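Home | Notebook | Rigs | Visits | Stores | Search

26 May 2025
Elin James

Open day at Pretasville, notes for the bench file. I was on the two-arm cell from opening until the last group left.

Set up before the doors opened. Board wiped down and screwed to the table, black drape pulled across so visitors weren't looking at the back of the racks. Homed both arms and ran the hands open and shut a few times. The left hand was slow on the first close and fine afterwards. Noted it in the Bitell log as well.

182 visitors signed in at the front desk. Groups came through in slots, which was too short for anyone who wanted to ask questions. I'd go longer in October and take fewer people per slot. The Zamani lot stayed on for a second slot and mostly wanted to know about the hands: how often we change the tendons, whether we calibrate each finger separately. I said I'd send them the sheet. Not done yet.

Ran the board demo at 60 per cent speed all day. Went up to full once for the school group and the left arm tripped its force limit on the way down, so I put it back and left it. Two resets after that, both from the pendant, no restart needed.

Most people asked why one arm waits while the other one works. I told them the parts are small and the hands get in each other's way over the board. Good enough for a visit, but we should have a better answer written on the stand.

Left hand down at the board, right hand held clear: 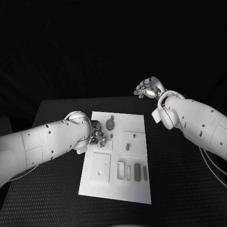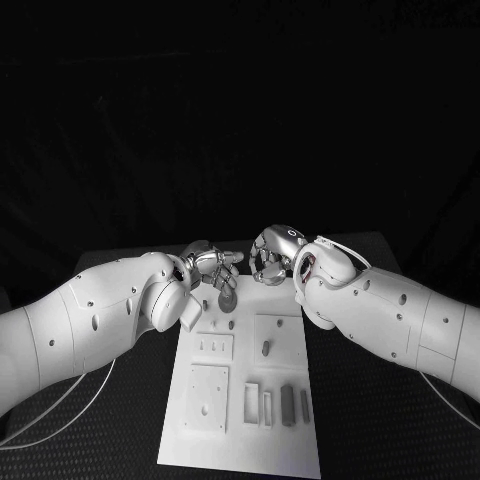

Cycle counter read 3,589 at shutdown. Copied it to the Wivutico sheet.

To do:
- send the calibration sheet to Zamani
- look at the force limit on the left arm at full speed
- tidy the cable runs on both sides before the next visit, there is too much slack
- order a second board so we can swap when pegs go missing
- ask the front desk for a sign, people kept walking past our door

Arms parked, power off at the wall, drape left up.

Last updated: same evening, EJ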